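The day the arm forgot how to let go

August 10, 2020

I have been promising to write this one up since the weekend, and now that the kettle is on and the rain has settled in, I may as well get on with it. Those of you who have followed the Boros project since December will know that I'm teaching a robot arm to help take old desktop computers apart, starting with the memory and the cables. It had done 18 practice runs without so much as a scratch, and I suppose I'd grown rather fond of it (and a bit careless).

Run 19 was the trouble. The gripper closed on a data cable, I sent the open command, and it simply stayed shut. Then the arm began its next move anyway, taking the cable with it! I went for the stop button, which I'd left at the far end of the bench, and by then the plug had come away with a bit of its socket.

The log showed the fault plainly enough. My limit for the closing force was set to 3000 in one file, and the other file had no limit in it at all – I had copied it over from the Ralwood rig and never looked at it again.

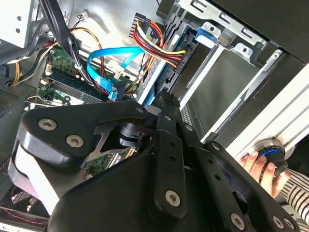

So the arm now waits until the fingers report that they are open, and if they don't, everything halts. The stop button has moved to within easy reach, too. I've still got the broken socket to sort out, and I'm hoping there's a spare board in the box under the stairs.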